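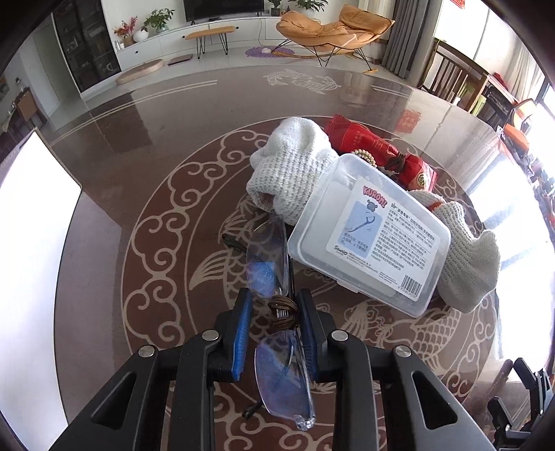

Mirror drift

Mirror drift is the everyday name for a tracking fault in hand-held grippers, the tools a person carries around to record movements that a robot arm will later learn from. A gripper of this kind works out its own position partly by watching the room through a camera, and a very shiny surface can fool it. Windows, lamps and curtains reflected in a tabletop get taken for solid things lying somewhere underneath the table, and the recorded path of the hand slowly wanders away from the path the hand really took. The older name, "sinking table," is still heard now and then, and is rather a good one, as the table in a bad recording does seem to go down like a slow elevator.

The Morelli incident

The fault had been grumbled over for a long while before it did any harm. The case most people bring up is the one at the Morelli workshop, where a Drokar arm had been trained on recordings of small household jobs: picking up a pair of glasses, moving a box, straightening a cloth, and so on. One Friday in June the arm reached for a pair of reading glasses, carried on downward by 8 millimeters more than it should have, and pressed one lens against the tabletop until the lens cracked and the glass top chipped. Anwara Kodikara, who was running the session, hit the stop button within 2 seconds. She was not hurt, and neither was anyone else, though a splinter of lens was found on the far side of the room the following morning.

The arm itself was checked first, naturally enough, and a good deal of time went into its wrist joint, which was perfectly healthy. Only after that did Kodikara and her colleague Abdelkrim Benkirane go back to the recordings. They found 6 sessions, all made over polished glass in strong daylight, in which the height of the table changed from one end of the recording to the other. The longest had run for around 30 minutes without a single reset.

How it shows itself

Mirror drift is gentle, and this makes it a nuisance to catch. The picture from the gripper looks fine, the fingers open and close when they should, and a person playing the recording back at normal speed will usually see nothing odd. The signs are in the numbers: a resting height that creeps, or two grippers used side by side that no longer agree on where the table is. Patterned tables are a mixed blessing. A bold printed design gives the camera something honest to hold on to, but a clear layer on top of it can add reflections that move differently as the hand moves.
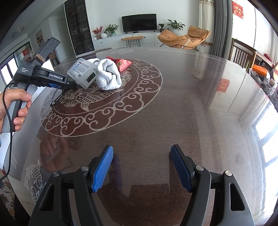 Open gripper fingers above a glossy tabletop, with a second hand-held gripper at left.

Eyeglasses deserve a word of their own. Clear lenses are hard for a camera to make out at the best of times, and a rimless pair has very little edge to see. Thin lenses also forgive very little, so an error that would only squash a glove or a cloth can be enough to break them.

Remedies

The usual cure is a plain one: draw the curtains, lay a matte cloth over the shine, and touch the closed fingers to a fixed mark at the start and end of every recording. If the two touches disagree, the recording is set aside. Wistus, a free checking program that Benkirane wrote after the incident, compares these touches and flags the bad sessions by itself. On the robot side, most workshops now set a limit on downward force, and the Trada wrist guard, a springy collar fitted above the gripper, gives way before a lens does. It does nothing for the drift, and older Drokar arms need an adapter plate to take it.

Contact the editors | Text copyright its contributors | Back to top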